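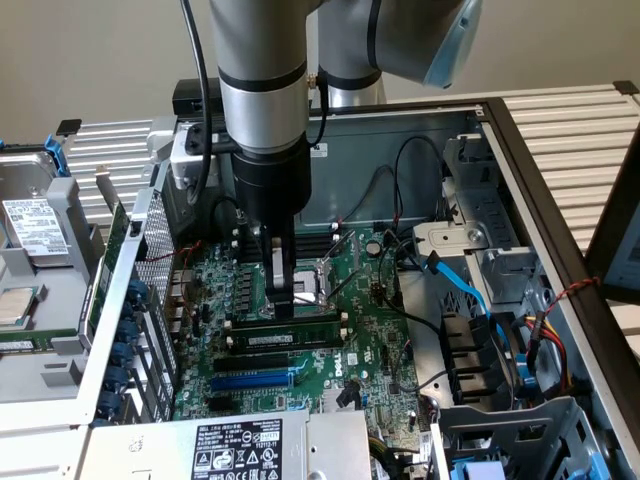 *A Dell desktop with its side panel off.*

I have been thinking a lot this November about how long a thing ought to last, mostly on account of a coat. It's a brown wool coat I bought the winter we moved to Rellitz, and the lining gave out under both arms, and I stood in the hallway one Friday evening holding it up to the light and trying to decide whether I was the sort of person who pays 50 dollars to have an old coat relined. (I am. I'd just never had to say so out loud!)

The tailor is Svetozár Ondrejka, up the stairs over the bakery, and he has the slowest, kindest way of giving you bad news. He turned the sleeve inside out, hummed at it, and told me the lining was the easy part and the buttonholes were going too. Then he showed me what he meant, with his thumb, and I saw that I'd been buttoning that coat carelessly for years, yanking it closed at bus stops. We agreed on the lining and the top two buttonholes, and I walked home without a coat, colder than I'd planned and oddly cheerful.

My grandmother would have done it herself, of course. She kept a tin of buttons and a tin of smaller tins, and in the back bedroom there was a Bralluvar radio that had been opened up so many times the screws had gone shiny. She didn't think of any of this as a virtue. The radio quit, so she got the screwdriver. I used to sit on the bed and be handed things.
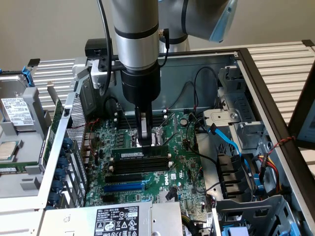
What I picked up from her, apart from a fondness for radio plays, was a lack of fear about lids and panels. I'm not especially skilled. I have ruined a toaster. But I've put extra memory in two family computers and a new belt in the vacuum, and both times the hardest part was the ten minutes beforehand when I was sure I was about to break something expensive. If you've never opened up your desktop, I'd gently encourage it, with the plug out of the wall and a cup to put the screws in.

Where I fall down is knowing when to stop. We had a Citari dishwasher that I nursed along for 4 years past any reasonable point. I bought it a door seal, then a pump, then another door seal when the first one turned out to be for a different model, and by the end I had a folder of receipts that came to 988 dollars. I could have had a perfectly nice new one for that, and quiet, too. My husband never said a word about it, but he did start washing the good glasses by hand.

So I don't want to make this sound like a sermon. Sometimes the old thing is worn out and you're allowed to let it go — with a small speech in the driveway, if you're like me. I've been trying to ask myself whether I'd still be glad of it next winter. With the dishwasher I already knew the answer and kept ordering parts anyway.

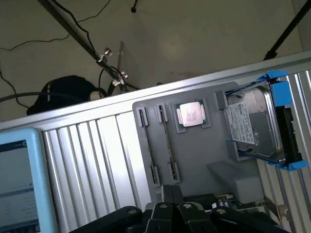
## What I'm mending next

The kitchen chair with the wobble, for one. It wants glue and a clamp and a weekend when no one needs to sit down. Then there's the big soup pot from Lưu, the housewares place by the station that closed, which has lost the knob off its lid. I've been lifting it with a wine cork jammed under a screw, and I have to say the cork works beautifully, so that one may already be finished.

The coat will be ready Friday. He told me to bring the scarf as well, if it has holes, and it does.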